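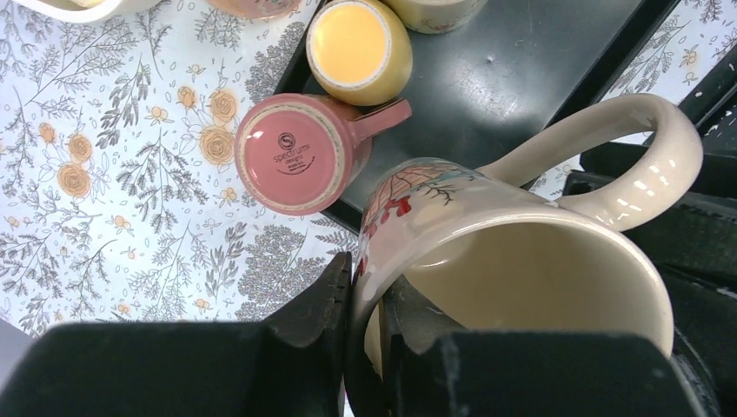
Pavithra Fernandes asked whether the mugs could be left upside down on the tray between sessions, as people keep reaching past them for the paper cups. Agreed. Judit Fülöp will put a note by the kettle.

Present: Judit Fülöp (chair), Pavithra Fernandes, Noémi Fodor, Tibor Barta. Apologies: Fikri Nair.

1. Notes of the June meeting
Accepted with one correction. The tea shelf is in the Orbán room, not the hall.

2. Mugs and cups
The cupboard holds 26 mugs. Tibor Barta reported 6 with chipped rims, which have been thrown out and are not in that figure. Noémi Fodor would like a matching set in one color. Tibor was against spending money on it while the odd ones still hold coffee. Left as is until the fall.

Paper cups will still be bought for the July open house, when 56 people have signed up.

3. Trays
The black tray stays on the table. It wipes clean and catches drips. Noémi asked that mugs be set fully on the tray — a wet rim leaves a ring on the cloth. The second tray is at Judit's house and will come back before the open house.

4. Tablecloths
The flowered cloth is to be washed after each open session, the plain ones once a month. Pavithra has the washing for July and Fikri for August, if he agrees. Judit to ask him.

5. Cupboard key
One key is missing. Tibor will get a copy cut and bring the receipt.

6. Any other business
The tap in the Orbán room still drips. Noémi has written to the building office twice and will call.

Next meeting at 11 in the same room. Pavithra to bring milk.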